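Still fighting the self-collision checker

03/03/2019

Quick one, I have a build running and maybe half an hour before it finishes. Or fails.

So where were we. Last post I'd swapped the old planner out for Lysenko, because the old one gave up any time a goal pose got anywhere near the legs. Lysenko doesn't give up. Lysenko will happily hand you a path that goes straight through a shin. Fast though! Really fast.

To be fair it only does that if the collision model lets it, and the collision model was mine, so. My fault. I'd generated it last July in a rush and turned off a big pile of link pairs as "never in contact". The sampler tries random poses, and if two links never touch in any of them it assumes they never will. I ran it with 500 samples. 500! For a whole humanoid, two arms, two legs, hands with fingers. Of course it missed stuff. Hand against opposite shin, never sampled, so disabled, so invisible to the planner forever.

Reran it overnight with a lot more. Way fewer pairs disabled now. Planning got slower, as you'd expect, and also half my saved poses are suddenly "in collision", including the sit pose the robot has been using every day with no trouble at all.

That one took me a whole afternoon. The sit pose has the thighs right up near the torso, and the torso mesh in the collision model is a convex hull, so every dent and gap gets filled in. On the real thing there's space. In the hull there isn't. Start state invalid, planner refuses to even begin. The error message for this, by the way, is "unable to sample goal". Which has nothing to do with the goal. I looked at the goal for two hours.

Fix was to split the torso into a few smaller hulls in place of one big one. I use Vilix for this, it's the mesh tool we have at Zernance, crashy but it does the job. Export, reload, sit pose is valid again. Wrote it down this time.

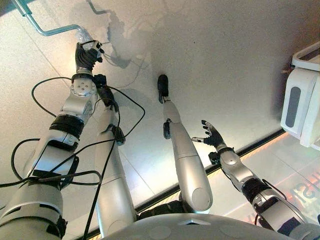 Then cables. I don't have a good answer for cables. They're not in the model, not as links, not as anything, and the planner believes in a world where nothing hangs off the robot. What I do at the moment is pad the upper arm and forearm a bit on each side and hope the slack stays inside the padding. It does not stay inside the padding. I know some people simulate the whole thing as a chain of little segments but I tried that once and my update loop fell over.

What I did insted was add a cost. Not a hard constraint, a cost on the total twist of the shoulder and wrist joints relative to the pose it started in. So the planner can still roll the wrist all the way over if there's no other way, but it'll pick the boring elbow position when there is one. Dumb, but the paths look a lot calmer. Elbow stops doing that thing where it swings way out to save a tiny bit of joint travel.

Perception side, the self filter. The head camera looks down at the workspace and most of what it sees is robot. Legs, arms, torso. All of that has to come out of the point cloud before you build the obstacle map or the robot thinks it's surrounded. Filter uses the same link meshes plus some padding, and I had the padding at 5 cm, which deletes the robot fine and also deletes whatever's next to the hand. You know, the thing you wanted to look at.

Brought it way down. Now the object survives, but a thin shell of leg points comes back whenever the legs have moved, and it took me a while to see that it's timing. Camera frame gets its stamp when the driver receives it, not when it's exposed. Joint states are stamped earlier in the chain. So the filter is masking where the leg is now and the picture is of where the leg was. Measured the offset by wagging one arm back and forth and lining up the two signals, put the constant into the config, shell mostly gone. Mostly.

(Clear plastic is its own problem. Depth sensor returns garbage or nothing, or it returns the surface behind it. Shiny surfaces too, you get a phantom floor below the real one. I throw out everything under the table plane now and pretend it never happened. A segmentation model on the color image would be the right way. Not this month.)

Grasp closing. I used to treat a grasp as done when the fingers reached their target position, which is no good on anything soft or thin. Switched to watching motor current per finger with a timeout of 200 ms after the first one rises. Good enough on stiff things. On really flimsy things the current barely moves and it reports an empty hand. Still thinking. Maybe compare final finger angles against a fully closed empty fist? Fingers stop a hair early, in theory. Noise might eat it.

Other small stuff, mostly so I can find it later:

The Saddale logger was dropping messages with both arms streaming. Queue size. It's always queue size. Put it up to 1774, which is a number I got by typing bigger and bigger ones until the drops stopped, don't read anything into it.

If you change the collision model, clear the planner's cache. It does not check. You'll be testing against last week's robot and feeling great about it.

Joint limits in the planner should be slightly tighter than the ones in the controller. Mine were identical and rounding put me just over the line now and then, controller rejects the whole trajectory, arm sits there.

Also wrote a tiny script that replays a planned path against the model at finer steps and prints the closest pair of links for every step. Should of done that first. It's around a page of code and it found two bad paths before lunch.

Next up is planning both arms together. Right now each one plans as if the other is frozen, so I run them one after the other and it looks like a very slow card game. Lysenko claims to handle the combined group but the time goes up badly, and the twist cost probably needs new weights.

Ok build's done. Failed, missing header. Back to it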